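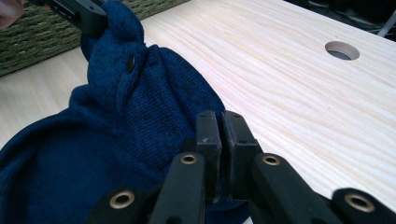 Aigars Hunt wrote to ask whether the Rinley wool wash is worth paying extra for. I doubt it. Plain shampoo did the same job on my knits.

Do I have to hand wash?
The label says so. Labels are cautious. I use the wool cycle at 30 and have yet to shrink anything, but try it on something old first.

Does Entili spray stop bobbling?
They claim it lasts 50 wears. I saw bobbles after 3.

Are cedar balls any use against moths?
Not much, in my view. Washing before storage matters more.

Can I hang a jumper up to dry?
No. Lay it flat on a towel, away from the radiator.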